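普利马阅览室座位预约制度的运行状况与改进研究
课程实践项目结题报告
指导教师：Vanderleia Rangel
项目组：公共服务管理方向第三小组

摘要
本报告以Plima阅览室为研究对象，考察其采用Tai预约系统之后座位资源的分配情况，重点讨论预约未到、短时离座与跨时段续约三类问题。项目组整理了系统导出的预约记录3714条，回收有效问卷67份，并对阅览室值班人员和部分读者进行了访谈。研究认为，现行规则在开放时段划分与离座保留时间两方面与读者的实际学习节奏存在偏差，报告末尾据此提出调整意见。
关键词：公共阅览空间；座位预约；离座保留；规则设计
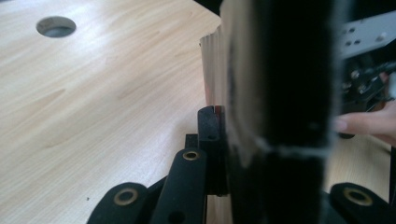
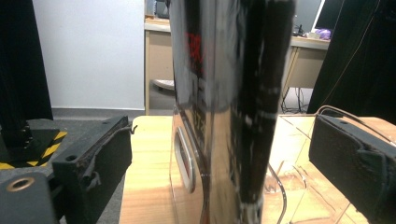
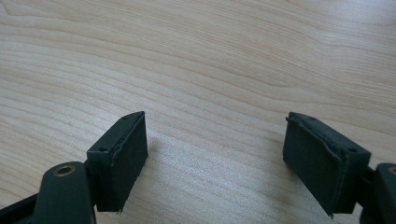 图1至图3 浅色木纹桌面

一、项目背景

（一）研究缘起

Plima阅览室位于Vorel街区，面向附近居民和学校师生开放，免收入室费用。阅览室原先实行先到先得的入座方式，读者凭证件入室后自行选择座位。考试季前后，门口经常在开馆之前就出现排队，部分读者入室后以书本占据相邻座位，由此引起的口头争执在值班日志中多有记载。

为改善上述状况，阅览室启用Tai预约系统，将全部座位纳入线上分配。读者在手机或入口处的终端上选择座位和时段，到场后扫码签到，离开时扫码签退。系统运行初期反响良好，排队现象基本消失，值班人员用于调解座位纠纷的时间也有所减少。

然而，新的矛盾随之出现。部分读者反映，系统界面上座位已经约满，进入室内后却发现有相当一部分座位无人使用；也有读者表示，自己外出用餐返回后，座位已被系统释放，私人物品被移至服务台。两种意见在意见簿中反复出现，且方向相反：前者要求收紧规则，后者要求放宽规则。项目组认为，这一现象具有典型意义，适合作为公共服务规则设计的案例加以研究。

（二）研究目的

本项目拟回答以下问题：
其一，预约座位与实际使用座位之间的差距在何种时段最为突出；
其二，读者对签到、离座和续约规则的了解程度与其遵守情况有何关系；
其三，在不增加座位、不增加值班人员的前提下，规则本身有无调整余地。

（三）研究范围

研究仅涉及阅览室主厅的普通座位。儿童阅读角、报刊区和供团体使用的讨论间不实行线上预约，未列入研究范围。主厅靠墙一侧的无障碍座位虽纳入系统，但其分配规则另有规定，项目组只作背景了解，未作专门分析。

二、相关概念与研究综述

（一）概念界定

本报告所称“预约未到”，指读者成功预约座位后，在规定时间内既未签到也未取消的情形。“短时离座”指读者签到后暂时离开座位，并在系统中选择“暂离”状态的情形。读者未选择“暂离”而直接离开的，系统无从识别，只能由值班人员巡查发现，报告中称为“未登记离座”。

“续约”指读者在当前时段结束之前申请继续使用同一座位。现行系统允许在时段结束前提出续约，但若下一时段该座位已被他人预约，续约申请将不予通过，读者需要改换座位。

（二）研究综述

已有文献对阅览座位管理的讨论大致沿两条思路展开。一条思路从资源配置角度出发，将座位视为数量有限、无法储存的公共资源，关注闲置率和周转效率；另一条思路从读者行为角度出发，关注占座行为的心理动因和群体规范的形成过程。

前一类研究多建议以信用积分、违约限制等手段约束预约未到行为。此类手段见效较快，但也有研究者指出，惩戒规则过严时，读者倾向于以虚假签到等方式规避，管理成本随之上升。后一类研究则强调，读者之所以长时间占用座位，往往与其对“再次获得座位”的预期有关。预期越不稳定，占用越持久。

项目组认为，两条思路在实践中难以分开。预约规则既决定座位如何分配，也塑造读者对下一次能否获得座位的判断。因此，本报告在分析系统记录的同时，将访谈材料置于同等重要的位置。

三、研究方法

（一）系统记录分析

经阅览室同意，项目组取得了3月的预约记录，共3714条。记录在导出时已去除姓名、证件号码和联系方式，仅保留预约时间、座位区域、签到时间、暂离时间、签退时间和预约状态。项目组按时段和区域对记录进行分类，并与值班日志中的巡查情况互相对照。

在整理过程中，发现部分记录存在签退时间缺失的情况。经向系统管理人员了解，读者未扫码签退时，系统会在时段结束后自动关闭该条预约，但不写入签退时间。对此类记录，项目组只用于分析预约与签到情况，不用于推算实际使用时长。

（二）问卷调查

问卷以纸质形式在服务台发放，由读者自愿填写。问卷内容包括到馆频率、预约习惯、对现行规则的了解情况以及对规则调整的意见四个部分。经剔除漏填过多的问卷，最终得到有效问卷67份。

问卷初稿曾使用“您是否有过占座行为”这一表述。试填时，指导教师指出该提法带有评价色彩，受访者可能因此回避作答。项目组将其改为“您是否曾在离开座位较长时间时将物品留在桌面上”，并增设对离开原因的追问。

（三）访谈

访谈对象包括值班人员和读者两类。值班人员访谈围绕巡查流程、物品处置和纠纷调解展开；读者访谈围绕一天中的学习安排展开，由受访者自行叙述到馆、休息、用餐和离馆的经过，访谈人员只在必要时追问。全部访谈均在征得受访者同意后进行书面记录，未录音。

（四）现场走访

项目组成员分组在上午、午间、傍晚各时段进入主厅，了解室内动线、座位布局和读者流动情况。走访期间不与在座读者交谈，不翻动任何物品，也不记录读者的个人特征。

四、现行规则概述

阅览室每日开放时间划分为上午、下午、晚间3个时段，各时段之间没有间隔。读者可预约当日及次日的座位，同一时段只能预约一个座位。

签到方面，读者应在时段开始后20分钟内完成签到，逾期未签到的，座位自动释放。时段开始后才预约的，自预约成功时起计算，签到期限相同。

离座方面，读者选择“暂离”后，座位同样保留20分钟。超过保留时间未返回扫码的，系统将座位释放，值班人员在接到新读者请求后，可将原读者留下的物品移至服务台保管。

违约方面，累计出现多次预约未到的读者，将暂停线上预约资格，其间仍可在现场由服务台安排空余座位。

上述规则张贴于入口处，系统首页亦设有链接。据值班人员介绍，规则文本自系统启用以来未作修订，签到期限与离座保留时间采用同一数值，系当时为便于读者记忆而作出的安排。

五、研究结果与分析

（一）闲置现象具有明显的时段特征

从预约记录看，上午时段的预约未到情况最为集中，且多数发生在前一日晚间作出的预约中。访谈中，数名读者表示，习惯在睡前预约次日上午的座位，以免临时无座，但次日是否能按时到馆并无把握。一名备考读者将此称为“先占住再说”。

晚间时段情况有所不同。该时段的预约多在当日下午作出，签到比例较高，但提前离馆而未签退的情况较为常见。值班日志显示，临近闭馆前，室内实际在座人数往往明显少于系统显示人数。由于该时段新到读者较少，这部分闲置对他人的影响有限。

综合来看，系统显示约满而实际有空位的矛盾，主要集中在上午时段的前段。读者意见簿中要求收紧规则的意见，也以这一时段的到馆者居多。

（二）午间时段衔接与用餐需求冲突

上午与下午时段首尾相接，对于全天在馆的读者而言，续约和用餐恰好在同一时间发生。若在时段结束前外出用餐，须先续约再选择“暂离”；若续约尚未开放或未获通过，则返回时原座位可能已分配给他人。

阅览室附近可供用餐的地点主要分布在Kastard路沿线，步行往返加上排队取餐，往往超出现行的离座保留时间。访谈中，多名读者表示，午间宁愿不选择“暂离”，直接将书本留在桌上离开，因为不作登记反而不会触发系统计时。

这一做法使规则产生了与初衷相反的效果。如实登记的读者承担座位被释放的风险，不作登记的读者只需面对偶尔的人工巡查。值班人员对此亦有察觉，但午间恰为交接班时间，难以逐一核对。

（三）规则知晓程度总体偏低

问卷显示，读者普遍了解签到期限，对离座保留时间的了解则明显不足。部分读者误以为“暂离”可以在整个时段内保留座位，也有读者不知道系统中设有该项功能。对于续约，读者的困惑主要在于不清楚何时可以提出申请。

值得注意的是，了解规则并不必然带来遵守。到馆频率较高的读者对规则最为熟悉，同时也最熟悉规避方法。例如，有读者在保留时间将满时请同伴代为扫码，以重新开始计时。相较之下，偶尔到馆的读者多因不了解规则而违约，其被暂停预约资格后意见也较大，认为事先未获提醒。

（四）物品处置方式影响读者对规则的评价

在对现行规则表示不满的问卷中，物品被移动是较常见的理由。受访读者大多能够接受座位被释放，但对返回后找不到个人物品感到不安，尤其是携带考试资料和电子设备的读者。

值班人员则表示，移动物品同样给其带来压力。现行做法要求将物品装入收纳筐并登记存放时间，但对贵重物品由谁经手、如何当面核对没有书面规定。个别值班人员出于谨慎，在读者未返回时宁可劝说新读者改换座位，规则因此在不同班次之间执行尺度不一。

（五）座位偏好加剧局部紧张

主厅各区域的预约情况并不均衡。靠窗座位和靠近电源的座位往往最先约满，中部座位在多数时段仍有余量。部分读者在偏好座位约满后选择不再预约，并在意见中写明“无座”。由此可见，读者所反映的座位不足，有一部分实为特定座位不足。

系统首页默认展示靠窗区域，其他区域需要切换页面方可查看。访谈中有读者表示，使用系统较长时间后才发现还可以切换区域。这一界面设置可能在一定程度上放大了供需紧张的印象。

六、改进建议

（一）将签到期限与离座保留时间分开设置

签到期限宜维持现状，以保证未到座位及时释放。离座保留时间则应与用途相适应：一般时段保持不变，午间和傍晚用餐时段适当延长，每名读者每日限用一次用餐保留。延长后的具体时长，建议由阅览室在试行期间根据实际返回情况确定。

（二）调整上午时段的预约方式

建议保留一部分上午座位，仅供当日预约或现场取号使用，其余座位仍可提前一日预约。对于提前一日作出的预约，系统可于开馆前发送确认提醒，读者可直接在提醒中取消。取消操作越简便，预约未到的情形越有可能减少。

（三）明确续约开放时间并提前告知结果

续约申请的开放时间应在系统页面显著位置标明。若下一时段座位已被预约，系统应在时段结束前提示读者，并推荐同区域的其他空余座位，使读者在外出用餐之前即可作出安排。

（四）制定物品处置细则

建议形成书面流程，包括座位释放后的提示、移动前的等候、双人经手和登记签字等环节。读者领取时应核对物品并签字确认。对于留有电子设备的座位，建议先以广播提醒，再由值班人员处理。流程文本可与预约规则一并张贴。

（五）优化区域展示

建议系统首页改为展示主厅整体余位情况，由读者自行选择区域。各区域可标注是否靠近电源、是否靠近通道，便于读者在偏好座位约满时作出替代选择。

（六）首次违约以提醒为主

对首次出现预约未到的读者，建议以文字提醒代替计入违约次数，并在提醒中附规则要点。再次发生的，按现行规定处理。

七、项目实施过程中的问题

项目前期，小组成员对研究重点存在分歧。一部分成员主张以系统记录为主，认为数据较为客观；另一部分成员主张以访谈为主，认为系统无法记录未登记离座。经讨论，最终采用两者对照的方式，但由于前期耗时较长，访谈安排较为仓促，原定对系统管理人员的第二次访谈未能进行。

问卷发放集中于服务台，填写者多为主动前来办理事务的读者，长期在座而很少前往服务台的读者可能代表性不足。另外，问卷由读者自行填写，有关离座时物品留置的回答可能偏于保守。

项目组所用记录仅涵盖一个月，未能反映假期和考试周的情况。上述时期读者构成与到馆时间均有较大变化，本报告的结论不宜直接推及。

八、小组分工与后续安排

系统记录的分类与核对由两名成员共同完成，每条异常记录须经双方确认后方可剔除。问卷设计与录入、访谈记录、现场走访各由专人负责，报告由全体成员分章撰写后统一修改。

项目组已将改进建议的简要版本提交阅览室，阅览室表示将先就用餐保留和物品处置流程进行讨论。后续如进入试行阶段，项目组拟协助设计读者反馈表，并对试行前后的午间时段情况进行比较。

附件目录
附件一 读者问卷（定稿）
附件二 值班人员访谈提纲
附件三 读者访谈提纲
附件四 预约记录字段说明
附件五 物品处置流程建议稿

致谢
感谢Plima阅览室提供预约记录并为现场走访给予便利，感谢接受访谈的各位读者和值班人员。指导教师Vanderleia Rangel对问卷修订和报告结构提出了多项意见，在此一并致谢。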